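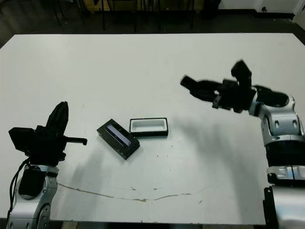 R. Palacios

3. The Night Litany and Its Refrains

We come now to the part of the material I have most enjoyed working on. The night litany of Gostato is sung once a year, in November, beginning after dark and ending when the last household has reached the chapel door. It has 64 invocations in the fullest written copy, and each one is answered by the whole company with the same short refrain, "stay near us." On the page this looks monotonous. Sung, it is anything but! The refrain is stretched, clipped, dropped to a murmur or thrown back so fast that it overlaps the end of the leader's line, and people who have sung it since childhood do all this without any signal that I could find.

Earlier work on valley litanies has treated the invocations as the real text and the refrain as a kind of filler that keeps the crowd busy. I would like to argue for the opposite weighting. In the Fladetti copybooks, which are the oldest written witnesses we have, the invocations move around freely. Whole groups of them change place, some are missing, and a few (the one for bakers, and the lovely one for "those who walk home late") turn up in only one book. The refrain never changes by so much as a letter. Whoever wrote these books felt free to rearrange the requests, but the answer was fixed, and I take that as a strong hint about where the devotional center of the practice lies.

3.1 Asking and staying

The invocations fall into two broad groups. The first asks for things: rain, a safe birth, a good death. The second only names people or places and asks for nothing at all. It is easy to read past this second group, and I did so for a long time. Set against the refrain, though, these bare names become the most moving lines in the litany. The singers name the lower bridge and answer "stay near us." They name the dead of the upper farms, and the answer is the same. Prayer here is a way of keeping company, and the asking fits inside it.
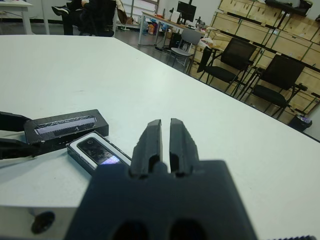
Figure 3. Two grippers at a tabletop, with a black rectangular box lying at an angle.

A comparison with the Finden hymn collection is helpful on this point. That collection holds almost 2,000 texts, and among its evening hymns the petition usually builds toward a final verse in which the request is granted or at least expected. The Gostato litany has no such final verse. The last invocation differs from copy to copy, and the singing simply thins out as people go in. I find this a wonderful piece of form, all the more so because it seems to have come from use and habit, with no single author behind it.

3.2 A note on silence

One feature is not written down in any copybook. After the invocation for the sick, the refrain is held back for the length of a slow breath, and only then sung. Singers I spoke with called it "the wait" and were surprised that I wanted to ask about it. Contemplative traditions in many religions give silence a place of this kind, usually with teaching attached. In Gostato the wait is passed on by standing next to someone who keeps it. The next section turns to the melodies, where the same pause shows up again in a shorter form.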